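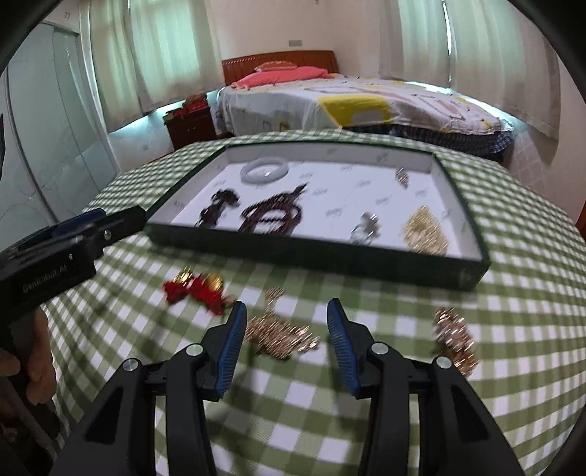

Kapitel 4
Was kostet das? Preise finden, ohne zu raten

Als ich meinen ersten Marktstand hatte, habe ich die Preise am Abend vorher am Küchentisch festgelegt. Ohrringe: klein, also billig. Ketten: groß, also teurer. Bei einem Armband, an dem ich einen ganzen Nachmittag gesessen hatte, bekam ich plötzlich Skrupel und schrieb 16 Euro auf das Schildchen. Verkauft war es nach einer Viertelstunde, und ich habe mich den ganzen Vormittag gefreut wie verrückt. Erst zu Hause habe ich den Zettel mit den Materialkosten wiedergefunden (Verschluss, Perlen, Draht, Porto für die Nachbestellung) und gemerkt, dass ich der Käuferin im Grunde meine Arbeitszeit geschenkt hatte.

In den ersten drei Kapiteln ging es um das, was uns allen Spaß macht: Entwürfe, Materialkunde, Werkplatz. Jetzt wird gerechnet! Bitte nicht gleich weiterblättern. Für alles, was wir brauchen, reichen die Grundrechenarten und ein bisschen Ehrlichkeit mit sich selbst, und das Zweite ist bei den meisten meiner Kursteilnehmerinnen der schwierigere Teil.

Was du nach diesem Kapitel kannst

Du kannst die Kosten eines Stücks in Einzel- und Gemeinkosten zerlegen.
Du kannst einen Stundensatz für dich selbst bestimmen und begründen.
Du kennst den Unterschied zwischen Kostenpreis, Händlerpreis und Ladenpreis.
Du kannst erklären, warum ein Rabatt von zehn Prozent den Gewinn um weit mehr als zehn Prozent drücken kann.

4.1 Ein Fall zum Warmwerden

Teresa Simões macht seit ein paar Jahren Schmuck unter dem Namen Murura, anfangs nebenher, inzwischen an drei Tagen pro Woche. Wir werden ihr in diesem Kapitel immer wieder begegnen, denn sie hat mir freundlicherweise ihre Aufzeichnungen überlassen, und die sind herrlich unaufgeräumt. Im Dezember hatte sie einen Umsatz, bei dem ihr fast schwindlig wurde. Im Januar war trotzdem kaum Geld auf dem Konto.

Schauen wir uns ein einzelnes Stück an, eine Halskette aus ihrer Winterserie. Ladenpreis: 110 Euro. Das klingt erst mal ordentlich. Die Kette hing aber nicht bei Teresa selbst, sondern bei der Galerie Berchtold, und die behält die Hälfte. Bleiben 55 Euro. Das Material kostet sie 19 Euro, Schachtel und Kärtchen noch einmal zwei. Damit sind wir bei 34 Euro, und davon sollen zwei Stunden Arbeit bezahlt werden, dazu Werkzeug, Versicherung, Strom und die Fahrten zur Galerie. (Die Umsatzsteuer lasse ich hier noch weg, die kommt in 4.6 und verdirbt uns die Laune früh genug.)

Der Betrag, der nach Abzug der direkt zurechenbaren Kosten übrig bleibt, heißt Deckungsbeitrag. Diesen Begriff brauchst du ab jetzt auf jeder Seite. Rechnet man Teresas eigene Arbeit zunächst nicht mit, liegt der Deckungsbeitrag der Kette bei eben diesen 34 Euro. Ihre festen Kosten betragen 303 Euro im Monat. Sie muss also neun solche Ketten verkaufen, bevor für sie selbst überhaupt etwas Nennenswertes abfällt. Mit acht kommt sie auf 272 Euro, das reicht noch nicht.

4.2 Einzelkosten und Gemeinkosten

Einzelkosten sind alle Kosten, die du einem bestimmten Stück direkt zuordnen kannst. Der Verschluss gehört zur Kette, die Brisur zum Ohrring, fertig. Gemeinkosten fallen für den ganzen Betrieb an, egal ob du an diesem Tag etwas fertigstellst oder nur Schubladen sortierst. Die Miete ist der Klassiker.

Dazwischen liegt eine Grauzone, über die man im Kurs wunderbar streiten kann. Was ist mit Lötzinn? Mit Polierpaste? Theoretisch ließe sich der Verbrauch pro Stück abwiegen, praktisch macht das kein Mensch, und deshalb schlagen wir solche Kleinmengen den Gemeinkosten zu. Im Lehrbuchdeutsch heißen sie unechte Gemeinkosten. Ich finde den Ausdruck scheußlich, aber in Prüfungen wird er gern verwendet, also merk ihn dir.

Aufgabe 4.1
Nimm ein Stück, das du selbst hergestellt hast, und schreibe alle Kosten auf, die dir dazu einfallen. Markiere die Einzelkosten mit E und die Gemeinkosten mit G. Lass die Liste über Nacht liegen und ergänze am nächsten Tag, was du vergessen hast. Wir brauchen sie in Abschnitt 4.3 für den Stundensatz wieder.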